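Subject: Re: [sim-demos] Kitchen tasks: which recordings count towards the second collection?
Date: Wed 26 June
From: Collection Desk, Huniva

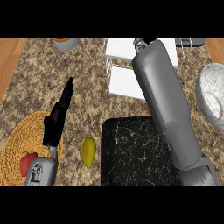 Simulated kitchen layout with both arms in view; red pepper on the woven placemat, yellow fruit to its right.

Dear list members,

Thank you to the group at Ustden for the message quoted here. The questions have been raised by more than one site, and we reply to the whole list so that everyone works to the same rules.

> We have now finished our share of the kitchen recordings and hold
> 1,725 of them. Before we upload, could the desk please confirm
> three matters.
>
> First, in a fair number of our recordings only one arm does any
> work and the other stays where it started. Are these to be sent in
> with the two-arm recordings, or kept apart?
>
> Second, our operators sometimes miss the first grasp, open the
> gripper and try again. The old guidance told us to discard these.
> The new guidance does not mention them.
>
> Third, the position of the loose objects is drawn afresh at the
> start of each recording, and now and then an object lies where an
> arm hides it from the main view. Should such starts be skipped?

On the first matter, please send them in together. The label sheet has a column headed "arms used", and this should be filled in as left, right or both. An arm which is moved only to clear the way for the other counts as used. Ustden asked separately whether the idle arm must be returned to its rest position before recording begins. It need not be. We would prefer some variety in where it stands, provided that it does not touch the objects named in the task.

On the second matter, the old guidance is withdrawn. Recordings with a missed grasp followed by a successful one are to be kept and marked "recovered". The model trained in January on clean recordings alone did poorly once it had missed an object, and tended to carry on to the target with nothing in the gripper. Recordings in which the operator gives up are still to be left out of the main upload. They may be placed in the side folder, where the Hakala group has asked to look at them.

We would ask operators not to miss on purpose. Several recordings in the last delivery from Holtus showed the same slow miss to the same side of the object, and these have been returned.

On the third matter, starts with a partly hidden object should be kept. In the layout shown at the head of this message, the pepper is partly behind the housing of the left arm, and the right arm covers part of the black cutting board. Both are acceptable. A start should be skipped only when the object named in the instruction cannot be seen at all from any of the views being recorded. The same rule applies to bowls and trays used as targets.

A related point concerns the written instructions. Please name objects in the way a person in a kitchen would name them. "Put the pepper in the bowl" is suitable. Catalogue names copied from the object list are not, and neither are directions such as "the item at left". Where an object could fairly be called by more than one name, as with some of the yellow fruit, operators may use the name which comes to them first. We do not intend to correct these to a single term.

The position of the collection is as follows. The target for the kitchen set remains 2,000 accepted recordings from each site. Holtus has 1,616 accepted. Hakala joined later and has 965. The figure for Ustden will be entered after the upload has been checked, and we expect the returned share to be small. Sites which reach the target early are asked not to continue with the same tasks, but to write to the desk for a new task sheet.

Two practical reminders. The black bands at the top and bottom of the recorded view are part of the agreed format and must not be trimmed before upload, as the training code expects the full height. Recordings must also be sent at their original speed. One site had removed the pauses at the start, and the arm positions no longer matched the pictures.

A revised copy of the guidance, with the changes given here, will be placed in the shared folder. Until it appears, this message should be taken as the current guidance wherever the two differ. Questions about the label sheet should be sent to the list; problems with an upload should go to the desk directly, with the batch number in the subject line.

Yours faithfully,

Collection Desk
Huniva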